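Kavitha Kamath
Thread on sorting laundry before folding. Dry and technical, mute as needed.

1/ Folding is the easy part. Most of my time goes to getting garments apart and deciding what each one is. I logged 40 small loads to check this. Separation took longer than folding in nearly all of them.

2/ Surface first. A hard, smooth top beats a bed. Fabric slides on it, so you can square up a hem with one pull. On a comforter the hem drags and you end up redoing it.

3/ Lint shows up better on a pale top than on a dark one. Wipe before you start. Specks and stray threads transfer to dark cotton and stay there.

4/ Order of work: heavy dark items, then prints, then plain tees. Heavy items go first because they sit on top of everything else and hide the edges you need.

5/ Find the seam before you lift. On denim I look for double topstitching. On loungewear I look for the contrast binding, if it has one. Pick up by the seam and the piece hangs close to its final shape. Pick up by the middle and you get a ball.

6/ Graphic tees: locate the lettering, turn it right way up, then find the shoulders. Ramesh Upadhyay folds print side down to protect the ink. I fold print side up so I can read the stack.

7/ Small load, dark piece over a cream print, plus a lavender tee: 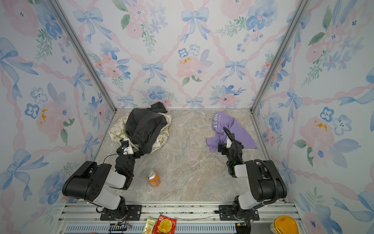
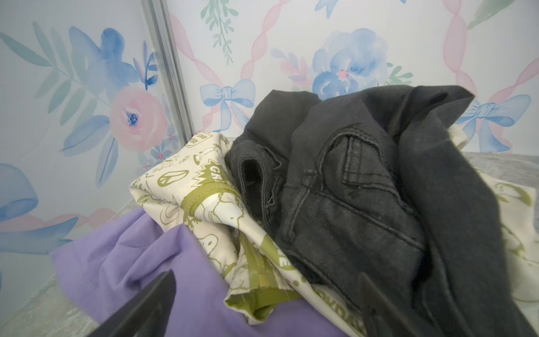
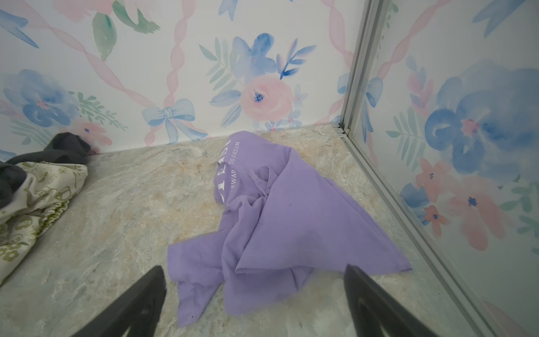
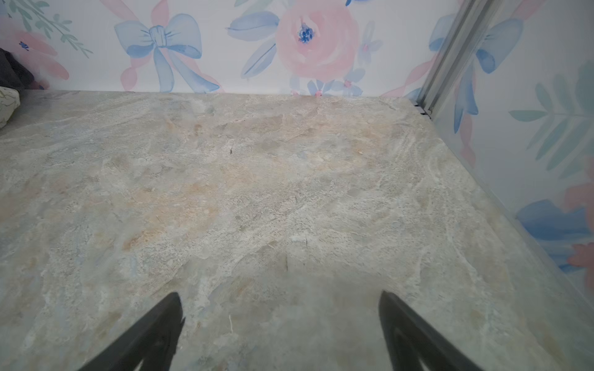 8/ Spacing. Leave one folded garment's width of clear counter between piles. Any closer and sleeves migrate.

9/ Stack height: 4 for denim, 12 for tees. Past that the bottom pieces crease along the wrong line.

10/ Xiomara Villanueva asked about folding boards. I used one through October. Consistent widths, slower on anything with an elastic waist. It lives behind the dryer now.

11/ Next thread: fitted sheets. I have a method for queen size. King is unresolved.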